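Getting tape residue off floors and furniture

Tape that comes up cleanly in the first week can be a nuisance after a few months. The adhesive softens, spreads into the surface and collects dirt, and you are left with a gray, sticky stripe. Most of it will come off with things you already have.

Start dry. Warm the strip with a hair dryer on low and pull the tape back over itself, slowly, at a flat angle. Scrape what remains with an old plastic card.

On sealed wood, rub in a few drops of cooking oil, wait 3 minutes and wipe with a dish soap solution. Do not use oil on bare wood – it leaves a mark worse than the glue.

On glass and tile, rubbing alcohol on a cotton pad is enough. Change the pad often.

On painted walls, use warm soapy water only. Alcohol can take the shine off latex paint, and sometimes the color too.

For metal shelves and appliance fronts, make a paste from 2 parts baking soda to one part oil. Leave it for around 19 minutes, then wipe along the grain if there is one.

Test any of these on a hidden spot first.

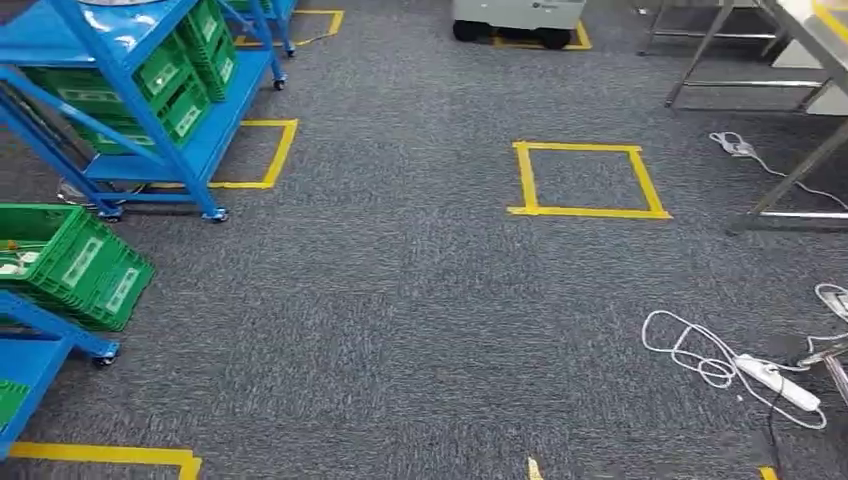 FLOORS & CARPETS

Yellow floor tape on carpet needs a little more patience. Lift it in the direction of the pile, then press an ice pack on any glue left behind until it turns brittle and can be picked off. Blot the rest with a white cloth dampened with alcohol. Keep alcohol off the backing, and vacuum once the carpet is dry.

Last updated 25th February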